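En mayo pasé una tarde en la jornada de puertas abiertas de Trorkulport, en Gudow. Iba por los brazos robóticos y acabé casi todo el rato en la mesa de Skurneo, donde graban manos humanas para enseñar a los robots a usar objetos de casa.
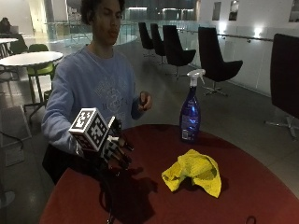 *El guante con el cubo de marcadores, junto al pulverizador y el paño.*

Cyprian Cieślak explicó el sistema. Las cámaras leen los cuadrados blancos y negros y calculan la posición de la mano; el guante registra los dedos. Cada tarea se repite muchas veces – llevan 4.000 grabaciones y aún les parecen pocas.
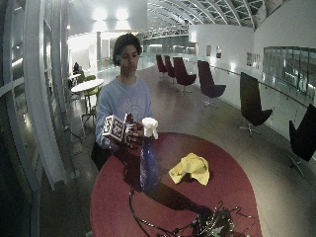

*Guante en la izquierda y cubo en la derecha.*

Pregunté por qué limpieza y no algo más vistoso. Según Cieślak, apretar un gatillo y recoger una tela son dos cosas que a un robot le cuestan mucho, sobre todo la tela, que nunca queda igual. 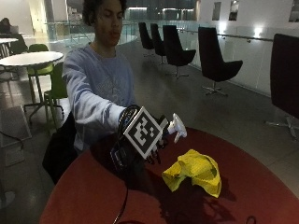

*Brazo estirado sobre la mesa roja, con el paño amarillo al lado.*

Después vi la charla de Furtună sobre pinzas, bastante técnica y con poco tiempo para preguntas. Me fui a las nueve. Tengo pendiente leer el folleto de Skurneo, que son tres páginas.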